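Prester Bench Cell, reviewed after a summer of living with it

Posted 25/09/2018 by Ketsara Jitpraphai

I should say at the start that I was not looking forward to this one. We fix and rebuild desktop computers for schools and small offices, and the bench at our Dumstead shop has been run by people with screwdrivers for as long as I've worked there. When the owners told us in May that a Prester cell was coming, the kettle area went very quiet for a day or two, and I don't blame anyone for that (me included!).

So, the Prester. It's an arm, a gripper, a slatted bench and a set of molded fixture trays, and you buy it as one package. Ours does the middle of a rebuild: processors and hard drives. Opening up the case, cleaning, cabling and testing are all still ours, and I'm glad of it, because cables are where all the trouble lives and I wouldn't trust anyone but Moya with a bad one.

Setup took 2 days and a fair amount of swearing. The bench itself is lovely, solid and easy to wipe down, and the slats let you bolt a stop wherever you want one. The software is less lovely. Teaching it a new case means stepping the arm through every move, and if you forget to save before you switch screens you get to do it all over again, which I have now done more times than I'd like to admit in public.
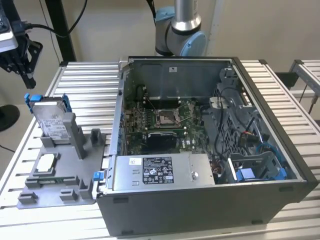 4 min read

The tray is my favorite part of the whole kit. The drive stands up in its slot at the back with the blue rails already clipped on, the processor sits in its own pocket at the front, and you can tell with one look from across the room whether a job has been laid out properly. We liked it so much that we now use spare trays on the hand benches too – I'd have bought those on their own years ago if I'd known they existed.

What has it changed for us? My wrists are better, for one thing. A big school order used to mean a whole week of the same small movements, and now I load, check and move along. The work is a bit lonelier, though. Two of us used to share that bench and talk all afternoon, and now one person minds the cell while the other is off in testing with the door shut. We've started taking lunch together again to make up for it, and I'd tell any manager thinking about one of these to plan for that sort of thing before it arrives.

Nobody lost hours over it, I'm happy to say, and the owners put that in writing before the crate was opened. Visau, who sold it to us, included 20 hours of training, and I'd ask for 30. The younger staff picked it up fast, but some of us needed a slower second pass and had to beg for it.

Spare gripper pads are overpriced, and the manual reads like it was written in a hurry. I'd still keep it – I'd just like a better save button, please.

Recent reviews
Moving from hand tools to a powered driver
Anti-static mats for small shops
Dumstead shop diary: our first 3,000 rebuilds
Stools for people who stand all day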